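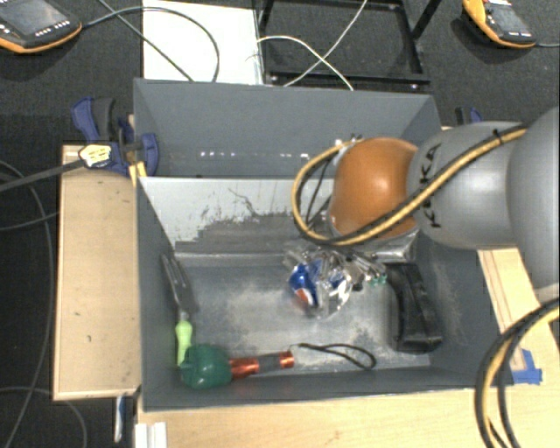
Bin picking in the shared shop, round 2. Same KUKA, same two gray bins, new gripper with the thin rods. My problem is anything shiny. The crinkly clear package with the blue thing in it is the worst, the coppery flashlight looking thing is second worst, depth data on both is mostly holes. Slotted tool with the green handle is easy, goes every time. Last run on Sunday was 80 attempts, 12 misses, and 9 of those were the clear package. Using the Brostis planner on defaults. Do I fix the sensing or change the fingers? Don't want to do both at once.
— rodbender_hw

gantry_gus
Fix the lighting first. You have a scuffed metal-looking bin floor under it too so you're getting glare off everything. Diffuser over the lamp, cheap, try that before you buy anthing.

marlowe77
Disagree. Clear film is clear film, a diffuser wont save you. Put a small suction cup on there. I fought depth holes for all of May and a cup solved it in an evening.

gantry_gus
Suction on crinkled film? Leaks like crazy. Flat box sure. Not that.

marlowe77
Bellows cup. Soft one. Works on chip bags.

rodbender_hw
No air line at that end of the shop, compressor is on the other side and loud. People complain after 9. So cup is a maybe.

etero_fan
Different question, is that cable bundle ok looping around the orange joint like that? Looks like it sticks out a fair bit on the left. I snagged one on a bin wall with my Etero arm and it pulled the connector clean out. Zip tie it closer, or better, a proper guide.

rodbender_hw
It needs the slack or the wrist binds. Tied it tight the first week and got joint faults. Only one tie near the top now. Hasn't caught yet.

etero_fan
"yet"

gantry_gus
+1 to cable guide. Print one. The Barros clip files fit most bundles, scale them up a bit.

Hwa-young Heo
I run the arm on the other bench at Peditham so I've watched this thing go. Two things. The clamps are fine but the bin still creeps, put a mark on the wood and check it after a long run, I bet your calibration is drifting and you're blaming the shiny stuff. Also the flashlight has a wrist strap, your planner probably sees the strap as part of the object and aims between the two.

rodbender_hw
Huh. The strap thing would explain the flashlight misses. It keeps going down just right of it. Bin I doubt, clamped both sides and it doesnt move when I shove it.

Hwa-young Heo
Shoving by hand isn't the same as the gripper bumping the wall over and over. Mark it. Takes a minute

marlowe77
Or just take the strap off lol

rodbender_hw
Strap stays, whole point is messy real stuff. If I clean up the objects I could buy a demo.

gantry_gus
What are you masking with? If strap and body are one blob you can erode the mask a couple pixels and the strap drops out. Ugly but works.

rodbender_hw
Stock segmentation, no erode. Will try tonight. Plan: pencil mark on the bin, erode the mask, diffuser over the lamp. In that order, one per run. Cup later if I can get air over there.

marlowe77
You'll be back for the cup.

etero_fan
And the cable!!

rodbender_hw
Ok ok. Printing a clip now — 2 hour print, will post if it fits.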